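The Bag of Bags

Is there any point in folding a plastic bag? A sceptic spends a summer finding out

By Ada Fabbri

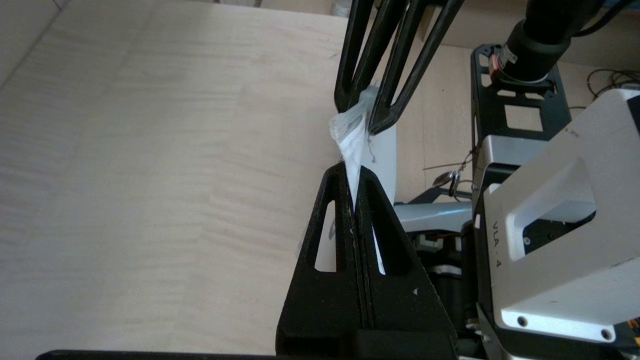
Every kitchen I have ever lived in has had a bag of bags. You know the one. It hangs off a doorknob or lurks behind the trash can, and it is fed from the top and never emptied. For years I assumed this was simply the condition of the plastic bag, the way lint is the condition of the dryer. Then the folding people came along and told me I had been living wrong. Their method begins with both ends of the bag and a pull: you stretch the thing tight until it stops being a bag and becomes a sort of twisted white cord, wrinkles and all, with a few wisps straying off the side. After that you may knot it, roll it, or fold it into a triangle the size of a tortilla chip. I have now done all of these more times than I'd like to admit, and I have some doubts.

Let me start with the claims. If you spend an evening reading about home organizing, you will learn that a folded bag takes up almost no space, that it lasts longer, that you will reuse it more often, and that the folding itself is calming. The last of these gets the most attention. There are videos of people folding bags to rain sounds. One of them runs long enough to roast a chicken.

I took the whole thing to Vlasta Kubíček, who teaches a household class in the back of a fabric store and has been folding bags since before it had an audience. I expected a believer. She had a shoebox of triangles on the table and looked at it the way I look at my gym membership.

"It's a nice thing to do with your hands," she said. "I wouldn't call it a system."

She showed me the triangle first. Lay the bag flat, smooth out the air, fold it lengthwise into a strip, then turn the bottom corner up and over, up and over, like a paper football, and tuck the handles into the pocket at the end. Hers took less time than it took me to find the corners of mine. My first one popped open on the table and slowly unfolded itself, like something waking up. My second looked like a samosa.

The knot is less fussy and, I think, better. You skip the smoothing. Take one end in each hand, pull until the bag goes narrow, give it a twist, and tie it loosely around itself. It isn't pretty. A drawer of knotted bags looks like a drawer of failed balloon animals. But a tired person can do it while standing up, and that seems to me the only fair test of any household method.

Vlasta's one rule about the knot was to keep it loose. A tight knot in thin plastic is close to permanent, and picking at it with your fingernails usually ends with a hole. I ruined 4 produce bags this way in my first week. A bag with a hole in it has one job left, and it's holding other bags.

Now for the question of space. The folders are right that a triangle is smaller than a loose bag. What they don't mention is that a loose bag will squash. I emptied my bag of bags onto the floor, folded everything in it, and put the triangles in a box. Then I pulled the same number of loose bags from a neighbor's stash and pushed them down hard into a box of the same size. The triangles won, but they won by a couple of inches, and they had cost me most of an evening. I could have gotten the same inches by throwing out the bags that smelled like onions.

There are, naturally, products. I tried two. The Kurnix is a fabric tube with elastic at both ends, which you hang on a hook and stuff from the top. It's the bag of bags with a better haircut. It does let you pull from the bottom, so the oldest bags come out first, and I'll admit I liked this more than I wanted to. The bags do tend to come out in clumps, so you reach for one and get a family.

The Gatti is a hard plastic box with a slot in the front, meant for bags that have been rolled and linked together so that pulling one brings up the next, like tissues. When it works it is wonderful. To make it work you must roll the bags in order, each one overlapping the handles of the last, with no air in them and no odd sizes. I managed a run of 10. Then I put in a bread bag, which has no handles, and the whole train came apart inside the box. I had to fish for it with a fork.

Both of these are made to hold thin plastic bags, and both arrived in thin plastic bags. I folded those too.

The argument about lasting longer I can't support at all. A thin bag fails where it has been stretched, and folding it means stretching it. Those wrinkles you get when you pull one tight never fully leave. I held a much-knotted bag up to the kitchen window next to a fresh one and could see the pale stress lines running through it. It still carried a head of lettuce. I wouldn't have trusted it with a jar of sauce.

So what about reuse? I went in most doubtful about this one, and I've moved a little. Before I started, I almost never used a bag from the bag of bags. I only added to it. Pulling one out meant pulling out several, and then shaking them apart, and finding the receipt and the half an onion skin. With a knotted bag, you get one bag. I have put them in coat pockets and in the glove compartment. I used one for a wet swimsuit and another for a pair of muddy shoes, and both times I was pleased with myself out of all proportion to the achievement.

It may be that the folding has little to do with it. When you handle each bag once, you sort them. You notice the torn ones, the sticky ones, the ones too small to be of use to anybody, and you get rid of them. What's left is a short supply of good bags in a place where you can find them. You could get the same result by sorting and not folding. I suspect few people would, though, since sorting trash isn't calming and no one has ever set it to rain sounds.

I asked Vlasta how many she keeps. She thought about it and said enough to fill the shoebox, and when the box is full she stops bringing them home. I asked whether that was hard. She said she carries a canvas bag, and has for years, and that most of the triangles were from her students.

"They bring me theirs as a present," she said. "What am I going to do, say no?"

I did try the canvas route, with a Sellero tote that folds into its own pouch. It folds into the pouch about as willingly as a sleeping bag goes back into its sack. It has spent a good part of the summer on the hook by the door, next to where the bag of bags used to hang, while I stood in the checkout line without it. This is how a person ends up with a bag of bags in the first place, and no amount of triangles is going to fix it.

If you want to try any of this, my advice is to go with the knot. Clear off a bit of table so you have somewhere flat to dump the pile. Throw away anything torn or smelly before you start. Pull each bag lengthwise until it's narrow, but go easy, and stop when it's tight. One loose knot, and into a box or a jar. If your bags are the crisp, noisy kind, they'll fight you less. The soft, filmy ones cling to your hands and to each other, and in dry weather they'll follow you across the room.

Leave the triangles for a long phone call. They are pleasant to make, and my sister's kids think they're toys, and I've found it's possible to fold a good one now without looking. That still strikes me as a strange skill to have picked up in my forties. I have a mixing bowl of them on top of the refrigerator. I'm not sure what they're for.

Vlasta's class starts up again in September. She has asked me to come back and bring my box, and she has also asked, politely, that I take it home with me afterward.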